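Clerix hand-held gripper: review after one season of use

Supplied by Helura. Reviewed by Inès Aubert for the equipment budget at Dultivholm.

We bought three units at 412 euros each, to record grasping tasks before committing to a second arm. Delivery took 11 days. Assembly needs one hex key, which is in the box, and a longer cable, which isn't.

The jaws close evenly and the trigger has little play. Weight is acceptable for short sessions, tiring by late afternoon. The Carré we tried in October was lighter but flexed under side load, and its mount didn't fit our camera plate.

Running costs are where the quote falls short. Helura lists the finger pads as an accessory and leaves them off the standard order form. Anyone planning for more than a trial should put spare pads on the first order - ours went in late, on a separate invoice with its own carriage charge.

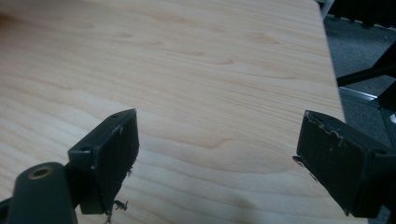 Wear and spares

The right pad has lost its black surface along the top rim and shows white and light grey patches. The left has scuffs on its upper edge and a few thread-like bits hanging at its lower end. The brackets and housings are not on our spares list for next year.

Rating: 3 out of 5. Sound mechanism, poor price list. We would buy it again with pads included in the quote.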